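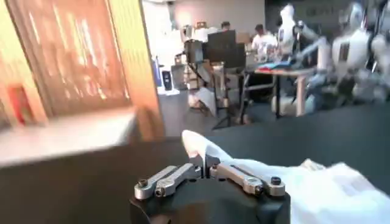
A white cloth, folded to a point.

Stop counting genomes. Start counting the labels.

Another week, another press release with a big round number in it. This time 2,000 plant genomes, all public, all free to download. Great. I mean it, I like free genomes as much as anybody who can't afford to sequence their own. But I spent most of last October inside one of these collections and I have a complaint, and it's the same complaint I had the last time and the time before that.

The sequences are fine. The labels are a mess.

By labels I mean the sample records. Where the plant came from, who picked it, what part got ground up, how it was stored, what the thing is even called. The boring table that sits next to the exciting files. Metadata, if you want the word that makes people leave the room.

My collection was the Flirkthorpe set. Wetland grasses and sedges, mostly. 2,000 samples on the front page. 1,978 when you download the table, and no note anywhere about the other 22. Withdrawn? Failed? Merged with something? Couldn't tell you. I wrote to the help address and got a very polite form reply.

Fine, things go missing. What bothered me more was the column for collection site. 598 of the rows had nothing in it, or had "field," or had a single dash. Field! For a grass! So that's a big piece of the set that is no use for any question about where things grow, and where things grow is pretty much the question with wetland grasses. 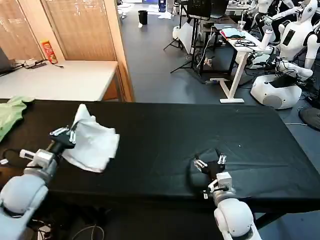 4 min read

And this is after review. The paper was reviewed, the data were reviewed, boxes got checked. I've reviewed data papers myself and I know how it goes. You look at the coverage plots. You look at the assembly stats. You open the sample table, scroll down a bit, see that it has columns, close it. I have done that. I'm not proud of it.

Why does it keep happening? Money, partly. The grant pays for sequencing runs and for somebody to run the assembly. It doesn't pay for a person to sit with a box of field notebooks for three months and type. So the notebooks get typed by whichever student is nearest, usually in the last week before submission, usually from a photo of a page that got rained on. Then the student graduates and the notebooks go in a cabinet.

Credit is the other part. Put a good assembly out and people cite it. Put out a clean sample table and people use it and cite the assembly. I don't know a single hiring panel that has ever asked to see someone's sample table.

Some groups do better. The Corine pipeline won't take a submission unless location, date and tissue are filled in from a fixed list, and "unknown" has to come with a reason typed next to it. People hate it. I hated it, it took me two afternoons and I swore at it a lot. But I went back to those records a year later and I could still tell wich plant was which. Kan went the other way, let everybody upload whatever they liked and promised to clean up later. Later hasn't come yet. Looks like it isn't going to.

I've heard the argument that software will sort this out. Feed the old notebooks to a text reader, match the names, fill in the blanks. Maybe for some of it. A program can fix a misspelled county. It can't fix a dash. If no one wrote down the ditch, the ditch is gone.

So, what I'd like to see. Journals should ask one reviewer to read the table and only the table. Not the paper. Pull up to 50 rows and try to answer a plain question from them, like what was collected north of the river. If you can't, send it back. Funders should make curation a budget line with a real salary on it, and not let anyone quietly move it over to reagents in year two. And when a set says 2,000 and the file says something else, put a sentence on the page saying why. One sentence. Takes a minute.

Also please, version numbers. Undudside swapped its species names last spring and left the file name exactly the same, so now there are two tables going around with the same name and different contents, and I've seen both of them used in one paper. In the same figure, I'm fairly sure.

Sharing raw reads was the big fight for years and it mostly got won, and good. I was on the right side of that one and I'd argue it again. But a lot of us went home afterward as if the job was done. The reads are up there. You can have them tonight, for nothing. Finding out what they're reads of is still a matter of emailing a stranger and hoping they they kept the notebook.

I've still got my email in to Flirkthorpe about the 22. Will post if I hear anything.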